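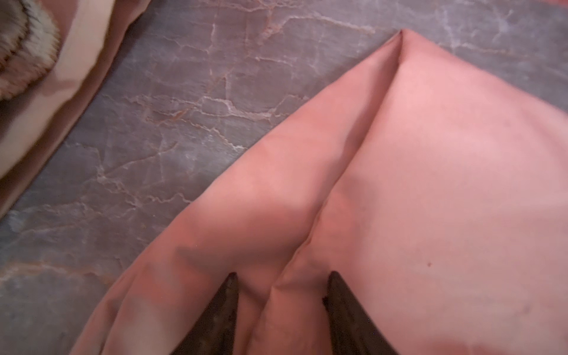
Salmon-pink fabric, folded to a point, on gray marble.

Sikitz Textile Care Study Room: Selected Views

The Study Room holds household cloth of every ordinary kind: towels, sheets, flags, garments, table linen and remnants. The pieces are not rare. They were acquired because they are the things most people own and have to fold, store and wash, and they are made available for handling by students, staff of partner institutions and members of the public with an appointment. The collection stands at 594 pieces as of August 28, 2009.

The notes on this page were prepared under the direction of Nizar Mahasneh, Keeper of Domestic Textiles, and accompany the printed handling guide. Visitors are asked to read the notes before requesting items, as the conditions of use differ from one group to another.

Plain cloth

Plain-colored cloth is the usual starting point for new readers. With no pattern to follow, the eye goes to the fold itself, and the change from a pale peach tone in the light to a dusty rose in the shade makes each crease easy to study. Beginners are asked to lay a piece flat, bring one edge across, and observe where the surplus gathers before attempting a second fold. A ridge that runs at an angle across the cloth generally means that the corners were not matched. It should be opened out and begun again; pressing it flat by hand will set the crease in the wrong place.

Stone surfaces are suitable for smooth cloth. They should be wiped and fully dry before any item is put down. Carpeted surfaces hold a towel in position while it is being folded, and many readers prefer them for that reason, but they shed fibers and are not to be used for dark garments.

Towels and flags

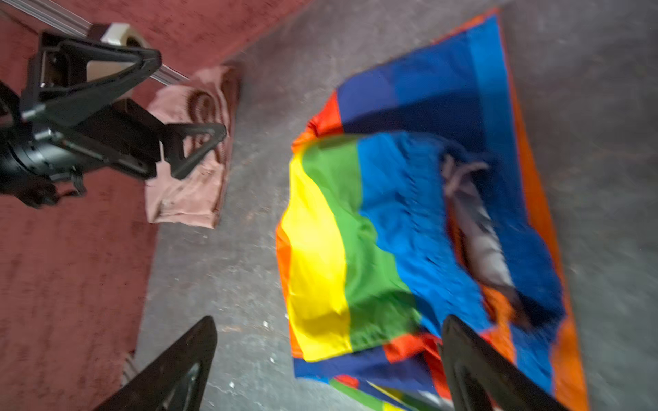 Folded pink towel at the edge of the dark red carpet, with a rainbow flag on the concrete floor.

Towels are kept folded in rough rectangles and are brought out in groups of no more than nine. Readers may refold them in any manner they wish. The staff will restore them to the standard size before they return to the shelf, and no apology is required for an uneven edge. Where an edge has begun to curl, please leave it as it is and mention it at the desk.

Flags are handled under separate rules. The stripes of a striped flag serve as a ready guide to alignment, and the Study Room uses them in teaching for this purpose. A flag in a loose pile should be opened by finding one corner and following the hem to the next. It should not be lifted from the middle and shaken. Once the full width is open, the bands of color may be laid one upon another, and any error shows at once as a sliver of the wrong color along the side.

Concrete floors are swept before each session. Dust is nevertheless carried in, and light-colored items placed on the floor are to be brushed before they are put away. Soft brushes are kept in the Gajdoš cabinet, on the second shelf.

Garments and gathered work

Gathered edges present a difficulty of their own. Elastic draws the cloth into small ridges, so that the finished edge is much shorter than the panel attached to it, and the two cannot be made to lie flat together. The Study Room's practice is to let the gathered part rest in its natural state and to fold only the smooth part toward it.
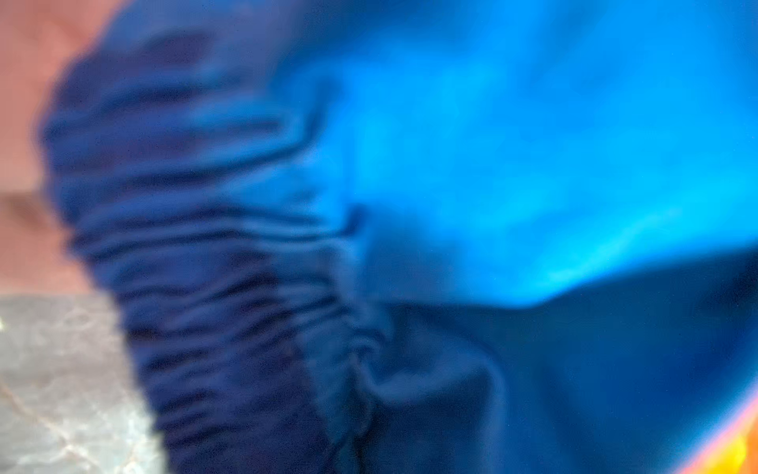 Stretching the elastic to match the panel is not permitted with any item more than 13 years old, as the rubber core may already be brittle. Newer items may be stretched once, briefly, in the presence of staff. Fitted sheets are included under this rule.

Readers who wish to compare several blues should request them together. Shades that seem alike in the register often differ considerably when placed side by side, and the Lunex lamps at the window tables may be switched off if daylight is preferred.

Access and reproduction

The Study Room admits 50 readers each month by appointment. It is closed throughout February for cleaning and for inspection of the shelves. School groups are received in the Rukudari Annex, where larger tables are available, and should apply in writing with the number of students expected.

Images in this gallery may be reproduced for teaching without charge, provided that the Sikitz Textile Care Study Room is named. Requests for commercial use should be addressed to the Keeper. Printed copies of the handling guide are available at the front desk and are sent by mail on request.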